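Household Tips: Care and Upkeep of a Home Altar or Meditation Corner

Tip sheet 29

A home altar collects wax, soot, ash, oil, dust and water marks, often within the same few square feet. Most of the damage seen on altar pieces comes from cleaning one material with a method meant for another. The notes are arranged by material. Work on one material at a time, and clear the surface before starting.

Choosing the surface

A shelf or low table with a sealed finish is the easiest to maintain. Bare or waxed wood takes up oil from anointing bottles and cannot be fully cleaned afterward. If the furniture is old or has sentimental value, put a tray or a sheet of glass over it and treat the tray as the working surface.

Height is a matter of use. For seated meditation on a chair, 29 inches from the floor to the top of the surface puts a candle flame below eye level for most adults. For floor cushions, a low chest works better. Check that the surface is level before any open flame goes on it. A jar candle on a slope burns down one side and the glass on that side overheats.

Keep the altar away from heating vents, ceiling fans and curtains. Moving air makes candles smoke and carries incense ash onto fabric.

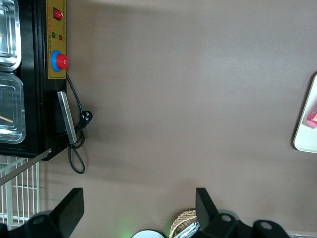 Photo credit: Cludex

Candle wax on hard surfaces

Let the wax harden completely. Lift it with the edge of a plastic card held nearly flat. Do not use a knife, including on glass, where a nick in the blade will leave a line. A thin film remains after the bulk is gone. On sealed wood, warm the film with a hair dryer on low and wipe with a dry cotton cloth, turning the cloth to a clean area after each pass. On glass and glazed ceramic, a cloth with warm water and a drop of dish soap is enough.

Colored wax leaves dye behind, red and purple in particular. On sealed wood the dye usually comes up with a little mineral oil left for a few minutes. On marble or other porous stone it may not come up at all, so burn dyed candles only in a holder with a lip.

Candle wax on cloth

Scrape off what will come away, then place the cloth between layers of plain white paper towel and press with a warm iron, no steam. Move to fresh towel as the wax transfers. Printed paper should not be used, as the ink goes into the cloth with the heat. Wash afterward at the hottest temperature on the care label. Do not put the cloth in the dryer until the mark is gone.

Altar cloths with metallic thread are an exception. Metallic thread is often a film wrapped on a core and shrinks under an iron. Chill the cloth in a bag in the freezer, crack the wax off, and accept a slight residue.

Candles in jars

Trim the wick before every lighting. On the first burn, keep the candle lit until the melted pool reaches the glass on all sides, otherwise it will tunnel for the rest of its life. Stop burning when a half inch of wax is left. Space jar candles at least 3 inches apart. Closer than that, they heat one another and the wicks lean.

Novena-style candles meant to burn for 7 days are often left going overnight by custom. A flame should not be left unattended. The practical alternative is to put the candle out with a snuffer and relight it at the same hour the next day, or to use a battery candle for the hours when no one is in the room.

Soot inside the neck of a tall jar should be wiped off while the jar is cold, with a dry paper towel wrapped around the handle of a wooden spoon. Wet wiping drives the soot into the wax.

Incense and resin

Stick incense leaves a brown film on whatever is above it, and on a painted wall the film becomes visible after a few months of daily use. Move the burner forward, away from the wall, and check the underside of any shelf overhead. The film responds to warm water with a small amount of washing soda — wear gloves, and test on a hidden spot when the paint is flat.

Charcoal for loose resin must sit on sand or ash in a heatproof bowl. The bowl needs feet or a trivet, as the base gets hot enough to mark a finish. We use a Pestesari footed bowl filled about two-thirds with clean dry sand. Sift the sand once a month to remove charcoal bits. When resin has fused the sand into lumps, discard it and refill.

Ash goes into a metal can with a lid, kept outside, never into the kitchen trash on the same day.

Brass bells, bowls and candlesticks

First determine whether the piece is lacquered. Lacquered brass is evenly bright with perhaps a few dark spots where the coating has failed. It should be washed with mild soap and dried, nothing more. Polish will cut through the lacquer in patches and leave the piece worse than before.

Unlacquered brass can be polished with a commercial paste. The Kramer paste is mild and rinses off well. Apply with a soft cloth, work in straight lines, rinse, and dry at once, including inside rims and seams where dried paste turns white. Do not polish the inside of a singing bowl with anything gritty. Scratches in the area where the mallet travels can be felt and sometimes heard.
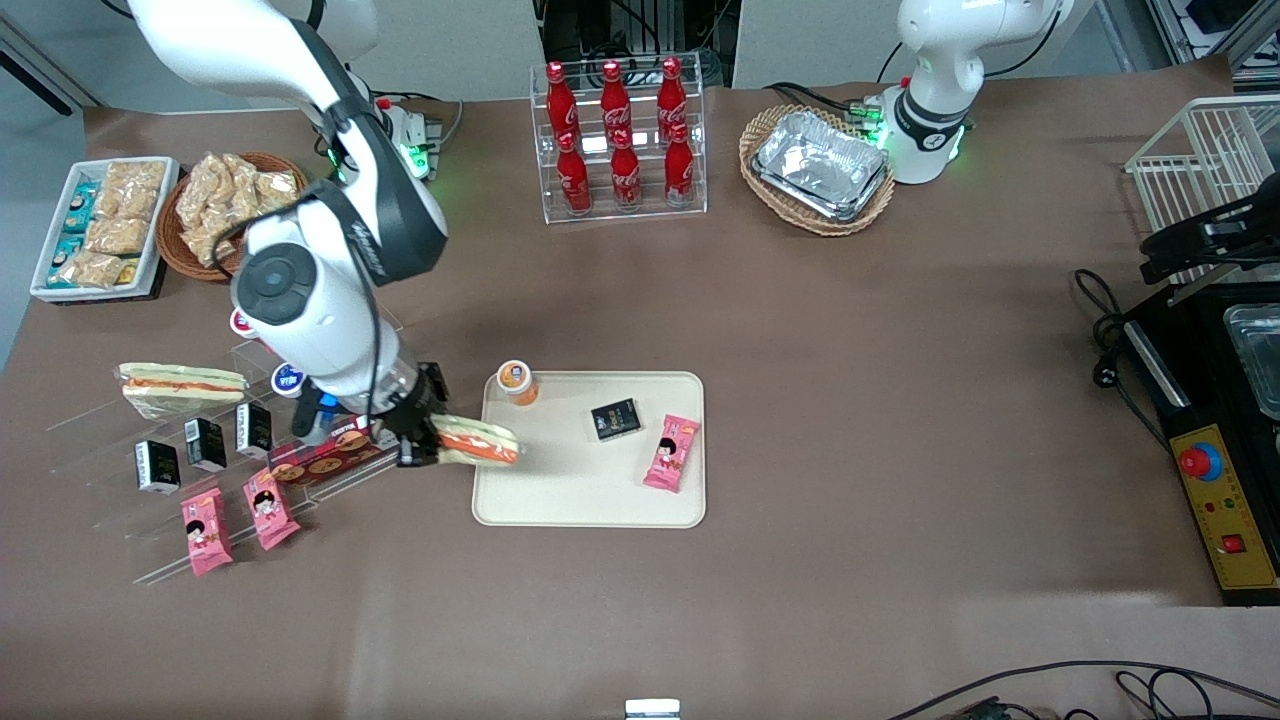
Handling after polishing should be done with a cloth or clean cotton gloves. Fingerprints on fresh brass darken in a matter of days and then need polish again. If a piece is used daily, it is more sensible to let it go dull and polish it before a holiday.

Angel figures and other statuary

Resin figures: dust with a soft makeup brush, working from the top down. Wash only if the paint is sound. Avoid alcohol, which softens many painted finishes.

Plaster figures: do not wash. Plaster under paint takes in water through any chip and the paint lifts around it. A dry brush is sufficient. Chips can be sealed with a thin coat of matte acrylic medium, touched in with a fine brush.

Porcelain: line the sink with a towel before washing. Hold the figure by the body, never by a wing or hand. Many older figures have been repaired with water-soluble glue, so do not soak.

Feathered wings: a hand air bulb removes most of the dust. Feathers that have separated can be drawn back together between finger and thumb, from the shaft outward. Store them in a closed box with cedar, and replace the cedar when the smell has gone.

Loose wings on resin figures are a common repair. Clean both faces, roughen lightly with fine sandpaper, and use a two-part epoxy. We use Mikton 2107, but any clear slow-setting epoxy will do. Support the wing with modeling clay while it sets and do not move the figure until the next day.

Oracle cards and prayer books

Cards warp from humidity and from being stored under pressure on one side only. Keep the deck in its box with a strip of card stock to take up any slack. A warped deck can be flattened between two boards under a moderate weight for a week. Sticky cards should be wiped singly with a barely damp cloth and laid out to dry before stacking. Dusting cards with talc makes them slide for a short time and then dulls the faces.

Books should stand upright with support, out of direct sun. Do not keep them on the same surface as incense. Page edges hold the smell for years. If a book already smells strongly, stand it open in a lidded plastic tub with an open dish of baking soda, with no contact between the two, and check it weekly.

Wax drops on a page are best left alone unless they are thick. Chill the book, flex the page slightly, and lift the drop with a fingernail.

Crystals and stones

Quartz can be washed in lukewarm water and soap. Selenite, halite and other soft or soluble stones must be kept dry. Amethyst and rose quartz can fade in a sunny window, so a place set back from the glass is preferable. A clear quartz sphere in direct sun can focus light strongly enough to scorch cloth — keep it covered during the day or move it off the windowsill.

Salt bowls draw moisture from the air in summer. By July an open bowl may have a wet ring under it. Use a glazed dish on a saucer and change the salt when it cakes.

Seasonal storage

Wrap pieces in acid-free tissue, figures first, then place them in a rigid box with heavier items at the bottom. Candles go flat in a cool closet. An attic will bend them in one summer. Label the outside of the box with the season and a short list of contents, and tape a packet of spare hooks, wicks and felt pads inside the lid.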